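Section 4: Setting up your Abera cot monitor at bedtime

You've charged the parent unit, you've had a cup of tea (we hope), and now it's time to put the Abera where it will do its job. Set aside an unhurried afternoon for this section if you can, well before the first night you mean to use it. Trying to pair anything at all with a tired baby on your shoulder is no fun!

12 shares | 3 comments

4.1 Placing the baby unit

1. Choose a firm, flat surface such as a chest of drawers or a shelf. The unit should stand at least 2 metres from the cot, and the cable must be well out of reach of little hands – they grow longer arms overnight, or so it seems.

2. Turn the unit so that the round microphone faces the cot. It needn't be exact.

3. Plug the adaptor into the wall and press the power button until the ring glows green.

CAUTION: Never place the baby unit or its cable inside the cot, on the cot rail or on the mattress, even for a short nap. Cords are a strangulation risk.

4.2 Pairing the two units

4. Bring the parent unit into the same room and switch it on. Hold down the button marked LINK until you hear two short beeps.

5. Press LINK once on the baby unit. Pairing can take almost 40 seconds, so do give it time before you start again. When both rings are green and steady, you're paired.

6. If the ring on the parent unit keeps flashing, switch both units off at the button, count slowly to ten and go back to step 4.
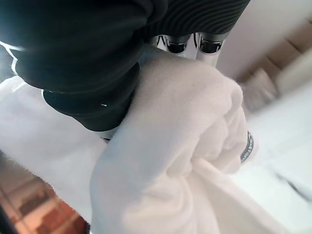
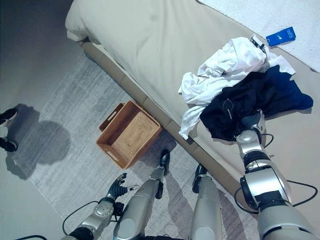 4.3 Checking the range

7. Leave the baby unit where it is and put a radio on quietly beside it. Walk through the house with the parent unit, stopping in each room you're likely to sit in of an evening. Indoors you can expect a range of up to 50 metres, though thick stone walls will eat into that (our testers in the old cottages at Grivovthorpe found the kitchen was as far as they could go).

8. If you lose the signal, the parent unit will beep and the ring will turn amber. Try moving the baby unit to another shelf, away from the wireless router or a microwave oven.

NOTE: Owners of the older Grarkwood parent unit can pair it in just the same way, but the ring will show blue where ours shows green.

4.4 Setting the sound level

9. Turn the side wheel to the middle to begin with. At this setting you'll hear crying and louder grumbles, but most of the snuffling will be filtered out. New parents often like to hear every breath for the first few weeks, and that's perfectly all right – turn the wheel all the way up and bring it down when you feel ready.

10. Check the level again after 24 hours of use. Babies are noisier sleepers than most of us expect, and you may find you want it a notch lower.

CAUTION: The monitor is an aid to listening and doesn't replace an adult's care. Keep looking in on your baby as you normally would.

Spare adaptors can be ordered from Novix using the card in the box. For cleaning and battery care, turn to Section 5.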